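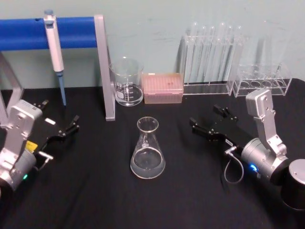

Guides > Grippers > Metico vs. Nikia on glassware

How to compare two grippers without buying a new flask every week

We spent most of December trying Nikia fingers against Metico ones at the Stutholm bench. The spec sheets agreed on everything except the price, so we made our own test.

1. Lay a black cloth and set the flask in the middle. Glass hates depth cameras, and the feeling is mutual.

2. Close on the neck at the lowest force setting. Lift a little and look for tilt before you do anything brave.
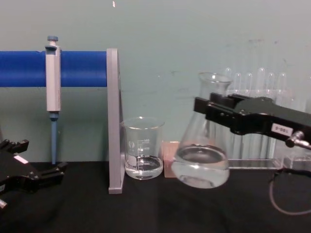

3. Hold for 144 seconds, then put it down. Write down the angle. You will not remember the angle.

4. Swap fingers and repeat. Keep the controller settings the same, however tempting it gets.
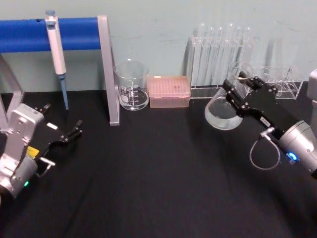 Do I need to recalibrate after changing fingers?
Run the short routine each time, and the long one if you took the mount off too.
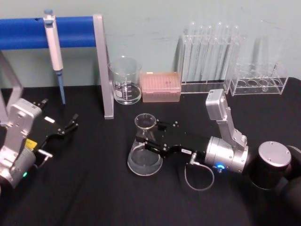
Thaweesak, our controller software, logs finger position and motor current by default. Turn on the slip log as well – it ships switched off, for reasons known only to the manual. Grip on the neck, as with the flask here, and leave the second arm open and well clear until the one-arm numbers look dull. Dull is good. Save the log under the finger name and start the next set.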